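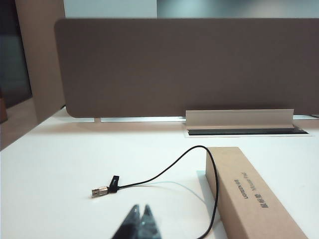
Office Setup and Packing Basics
Week 4 handout: Cables, cartons, clear desks
Ishbel Rutherford, room 14

Notes from the session plus a few bits I ran out of time for. Read before the practical. Bring a marker pen.

1. Clear the desk first

Everything off, including the stuff you think belongs there. Wipe it. Then bring back one job at a time: one cable, one box, whatever you are doing with it. Most mix-ups at the Zurkstead move came from people sorting three desks' worth of leads on one desk.

Cable hatch: check it before you wipe. Crumbs, staples, old ties. Don't push anything down it, take it out from the top.

2. USB leads

Know the two ends. The flat rectangular metal plug is the one people still call "normal USB". Other end could be anything, so look at it, don't guess from the color of the cord. Black leads all look alike in a pile.

Check before packing:
- metal shell straight, not squashed
- openings clear of fluff (dry brush, no pins)
- cord not split where it goes into the plastic
- any tab or tag near the plug still firmly on

Hold the plug by its plastic part. Never pull on the cord. I know you all do it.

If a lead fails any of these put it in the reject tray with a note saying wich check it failed. "Broken" is not a note.

3. Coiling

Let the lead lie on the desk first and see how it wants to bend. A cord that has been wound one way for years will arch up or make its own loop. Follow that loop. Fighting it puts a twist in and the twist ends up at the plug, where it does the damage.

Loops the width of your hand. Soft tie, not a rubber band (they go sticky, then they snap). Leave the plug outside the coil so the next person can see what it is without undoing it.

No wrapping round your elbow. Fine for rope.

Longer leads: figure eight. Will demo again next week, a few of you had it backwards.

4. Long narrow cartons

Cardboard, long and thin, the kind keyboards and monitor arms get sent in. Awkward on a shelf but good for leads, because each coil sits in its own spot down the length and nothing gets buried.

Lay the carton down flat to fill it. Standing it on end means everything slides to the bottom and you are back to a tangle. On a small desk put it at an angle, you get more room for your arms.

Heaviest things in the middle. Paper between plugs and anything with a screen. Tape along the seam, one strip, then one across each end. Label on the END of the box as well as the top. At Kinnear they stacked 80 cartons with top labels only and had to pull out every one.

5. Labels

Write: what it is, which desk, which room. Initials. Same order every time.

Good: USB lead, desk 19, Amton room, IR
Not good: misc wires

Quick sum from the board, as several asked. Order was 500 ties, 80 cartons, so six ties per carton and 20 left over. Spares go in the drawer by the door.

6. For the practical

Work in pairs. One desk each pair. Clear, check, coil, pack, label. Swap boxes with the pair next to you and see if you can find a given lead from thier labels without opening anything else.

Write up half a page: what you rejected and why, how you coiled the longest lead, one thing you would change about the labels. Hand in at the start of next session.

Reading: the Braltovel packing booklet, sections on small electricals and on carton sizes. Skip the furniture part for now, we get to that in week 6.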